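24/12/2018 – collection boxes, workshop notes

Short day, most people gone by lunch. Writing this up now so it isn't lost before the February sponsored swim.

Where we are: the hospice appeal wants collecting boxes at both pool entrances and on the three shop counters in Noston. Last year's boxes were cardboard and two of them came apart on the wet benches. Coins everywhere. The charity was good about it but we promised something sturdier, and the workshop said yes to making them at cost.

Worked through the list this morning.

Slots. Cut four test slots in scrap. The narrow one takes coins fine but people fold bills three or four times and they jam. The wider one takes a folded bill without trouble, but you can get two fingers in. Settled on the second narrowest, with a strip of flexible plastic hung behind it. Tried to shake coins back out through the strip and got one out in five minutes. Good enough for a staffed counter. Not good enough for an entrance, so those two boxes get chained to the rail.

Seals. Numbered pull-tight seals from Ostlow, 400 in the pack, far more than we need. The leftovers can go in the cupboard for the summer fair. Each seal number gets written on the sheet when the box goes out and again when it comes back. Two people sign both times. Last year the sheet had gaps and it took a whole evening to match boxes to amounts.

Labels. Charity name and registration number have to be on every box, plus a line saying where the money goes. First print run smeared when I wiped it with a damp cloth. Second run on the Fiadzo film held up. Need 12 good ones, have 9.

Counting. Last year's total from boxes alone was $1277, and the biggest single box was up to $87 light against what the shop thought was in it. Never explained. We are not estimating this time – boxes stay sealed until they reach the counting table, and the amount goes on the sheet before the next one is opened.

Weight. A box full of quarters is heavier than you'd think. Filled one with washers to the same level and carried it down the stairs and back. Handle screws pulled slightly on one side. Went up a size on the screws and added a backing plate. Repeat the stairs test after New Year.
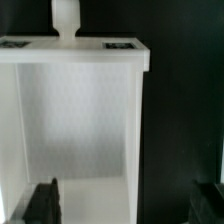

Carys Hopkin read the above and thinks the counter boxes should be chained as well, staff or no staff, as the shops get busy on Saturdays and whoever is on the till will be looking at the till. She would also like the seal numbers texted to the charity the same day, so that there is a copy outside this building.

Fair on both. Chain is cheap. Will order another length from Starnis when they open again and drill the three counter boxes to match the entrance ones.

Still to do:
- three more labels
- stairs test with new screws
- ask the pool which rail we can use
- print the sign-out sheet with room for two signatures, last year's had one line

Lights and compressor off at 2:30.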